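4.2 Color, fiber and lint retention in dark household garments

Last updated: February
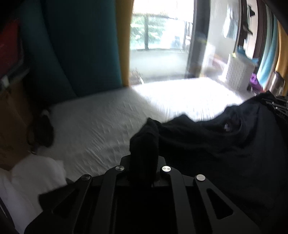 Figure 3. Black garment on a bed, with part of the fabric raised in a vertical fold.

Lint retention is the amount of loose fiber that stays on a garment after a normal wash and dry cycle. In earlier sections we treated it as a property of the fabric alone. Household results from Olton suggest that this is too simple, and that the way a garment is handled between the dryer and the closet has a measurable effect. A large black garment spread over half of a bed, as in Figure 3, presents a wide area of cloth to whatever fiber the bedding has shed, and where the cloth is bunched into a fold the two faces of that fold also touch each other. We refer to the first condition as open contact and to the second as fold contact. The two are scored separately in what follows.

Scoring used the Hernwood lint scale, which runs from 0 (no visible fiber at arm's length) to 10 (surface color obscured). Each garment was scored under a desk lamp against a gray card. The scorer did not know which household the garment came from or how it had been dried. Scores were taken on the front panel, the back panel and one sleeve or leg, and the mean of the three was recorded. Garments with printed or coated areas were left out, as were garments with a raised pile such as velvet or fleece. After these exclusions 984 garments remained, drawn from 58 households.

Dark garments scored higher than light ones in every fiber group. Part of this is a matter of contrast: pale fiber on black cloth is easy to see, and the same fiber on white cloth is not. To separate contrast from true retention we weighed the fiber removed from each garment with a standard adhesive roller (Koyama method, ten passes per panel). By weight, the gap between dark and light cotton nearly closed. It did not close for dark synthetic blends, which held more fiber than light blends of the same knit. Ha has suggested that this group contains more garments washed in mixed loads with towels, and the household diaries give some support to that view, although the diaries are incomplete for the smaller households.

Handling after drying was recorded by the households themselves under four headings: folded at once, hung at once, left in the basket, and laid on a bed or chair. The last heading was the most common for large items. It was also the one with the widest spread of scores. Garments laid on a smooth woven cover scored close to those hung at once. Garments laid on a brushed cotton or knitted throw scored higher, and the increase was confined to the side that faced down. Turning the garment over partway through the rest period spread the fiber across both sides and did not reduce the total.

Fold contact gave a different pattern. Fiber on the two inner faces of a fold was sparse but firmly held, and often lay along the crease. The adhesive roller removed little of it on the first pass. Brushing along the crease with a stiff clothes brush removed more than brushing across it. We do not have enough paired samples to say whether this depends on knit direction.

Static charge was considered as a separate cause. A subset of garments was rested in the Mavstead conditioning room at two humidity settings before scoring. At the lower setting the synthetic blends attracted more fiber during the first part of the rest period, after which the scores leveled off. Cotton showed no clear change. Dryer sheets lowered the early scores for blends but left a film that made the roller weights harder to compare, and those weights are not included in the totals given here.

Two limits should be noted. The households chose their own detergent and load size, and these were logged but not controlled. The scale is also coarse at its lower end - a score of 1 and a score of 2 are hard to tell apart on charcoal or navy cloth, and Kiss found that repeat scores by the same person differed most in this range. A finer scale for low values is described in Section 5, together with the roller weights for each fiber group.

Related items
Pilling and surface wear in blended knits
Load size and rinse quality in front-loading washers
A gray card method for judging fade in black cotton
Closet humidity and odor in stored wool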